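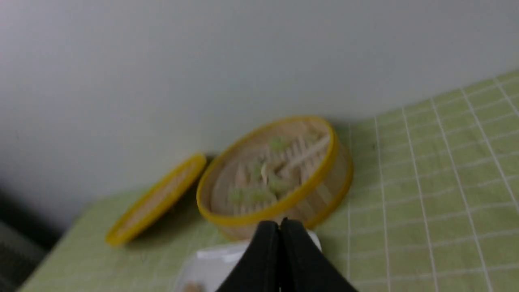

So, the budget. I promised a few of you I'd write up what we're spending this year and then went quiet for weeks, mostly from sulking at a spreadsheet.

The short version is that I want a second arm and I can't have one. Not until April, anyway. Wakana did the sums twice and so did I, and mine only came out better the first time round because I'd left off the VAT (sorry, Wakana!).

We've been getting by with the one arm from Hevdale, bought second-hand, and I'm very fond of it. Picking small soft food out of a bamboo steamer is a lovely fiddly job and I could happily do nothing else all week. But the fingers are what cost us. The pads wear, the spares come in packs of 2, and each pack is £27 before postage. I'd put down one pack for the whole year. Hadi looked at that line and laughed out loud, then changed it to one a month, and I've left it at that.

Next comes the wrist camera. I'd love one with a faster shutter, as ours smears whenever the arm gets moving, and you can't tell a pleat from a strip of bamboo. Rainer do one I've had my eye on for ages. Joyce's view is that better lighting would get us most of the way for £100, and she's usually right about this sort of thing, so lamps are going in first and the camera goes on the wish list with the arm.

Then there's all the stuff I never think of as equipment! Steamers, plastic tubs, tablecloths. I had it all under "bits" with no figure next to it, and Dennis quite rightly asked what bits were. I now have a proper row for kitchenware, and I've put in for a few more cloths in other colours and patterns, plus a couple of steamers without the yellow rim. If everything you practise on has a bright yellow edge, I do worry about what happens when you hand over a plain one.

The big argument was the service contract. Himmont quoted us £1000 for the year, with a call-out included, and Pendo thinks that's daft for one old arm. I wobbled for days. In the end I've kept the money back as a repairs pot instead, and if a motor goes in February you may all say you told me so.

Still to do: get a second quote for the table (ours is too small, and everything ends up shoved against the wall), chase the Lustorus people about finger pads by the metre, and find out whether anyone will buy our old controller. It's heavy, it hums, and it comes with both manuals. Offers in the comments, please.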